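4.2 The shared pair: what two desks pushed together can hold
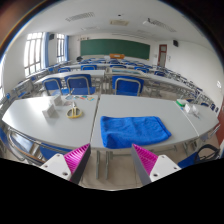 Of all the units of furniture we looked at, the pair turned out to be the most rewarding. By "pair" we mean two single desks set side by side with their long edges in line, so that the people sitting there have one continuous work surface with a seam across it. Floor plans treat the pair as twice one desk. In use it is a different piece of furniture altogether, and the seam is the most interesting part of it!

Our material comes from the Bramwell and Pelov buildings, where we logged 808 desk layouts in the first teaching month, September, and in the weeks that followed. Each layout was sorted by where the loose items lay: near the seam, in the middle of a desk, or at an outer end. We had expected people to spread things evenly. They hardly ever do. Small items that several people reach for (cards, tokens, short pencils) gather near the seam and toward the back edge, and they stay scattered, while lidded containers and boxes drift to the outer ends, where they are out of the way but still within arm's reach.

Figure 3. A shared pair with mixed items. Colorful small cards lie near the seam at the back of the left desk, with yellow-handled scissors on the same desk. A folded blue towel is on the right desk, and a container with a green lid and a clear plastic box are at its far right end. Blue chairs and further rows of grey desks are behind.

The pair in Figure 3 fits this pattern very nicely. The cards are close to the seam and the containers are at the far end, with the towel taking up the space between. Soft items deserve a word of their own, as they were left out of the earlier Munetti coding scheme entirely. A folded towel claims a patch of desk much as a sheet of paper does, but people are far less willing to put anything on top of it. In our logs, a folded cloth was the item least often covered by another item, and we found this delightful, having come close to dropping cloths from the study altogether.

Scissors gave us the most trouble in coding. They are shared like the cards but put down like personal tools, wherever the hand happens to be. We ended up giving them a category of their own, "roaming," together with glue sticks and staplers. Almost 300 of our layouts had at least one roaming item, and no single zone of the desk could claim most of them.

Chairs matter too. A chair tucked under the front of a desk makes its middle zone fill up with flat things, and a chair standing clear of it leaves the same zone open. We coded chairs only as "in" or "out," and a finer scale would surely show more. The Prendden rooms, which have fixed seating, will make a lovely comparison, and we hope to add 30 layouts from there using the same sheet.

One limit should be noted. Pairs with a gap between the desks wider than 10 cm were coded as two singles, even when people plainly used them as one. Section 4.3 takes up those cases, along with the rows of three.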